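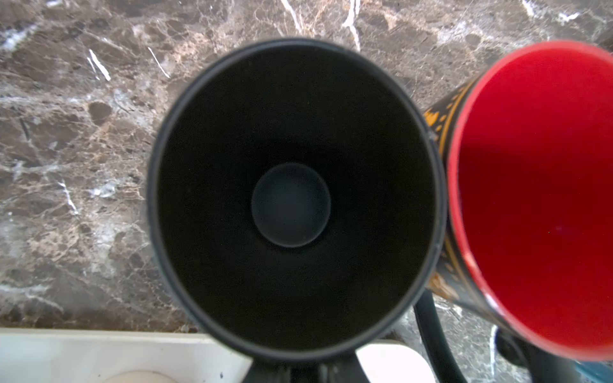

Against the Coffee Subscription

In March my neighbour Silvana Pimentel gave me a coffee subscription for my birthday. Every 16 days a small bag comes through the door, with a card that tells me which flowers I should taste. I am thankful to her, but I think this way of selling coffee makes us worse drinkers.

When I bought coffee in the shop of Adalberto Aguiar, I had to say what I liked. At first I did not know the words. I said "less sour, please", and he understood and changed the beans. After 2 years I knew my own taste quite well -- it is a plain one.

The subscription never asks me. If a bag is bad, I drink it anyway, and then another bag is there. My friend Tymofii Kushnir says I can fill in a form on the website. I did it, and the form gave me a score out of 100 for "adventure".

I do not want adventure at breakfast. I will finish the bags I have, and after that I will walk to the shop again, also when it rains.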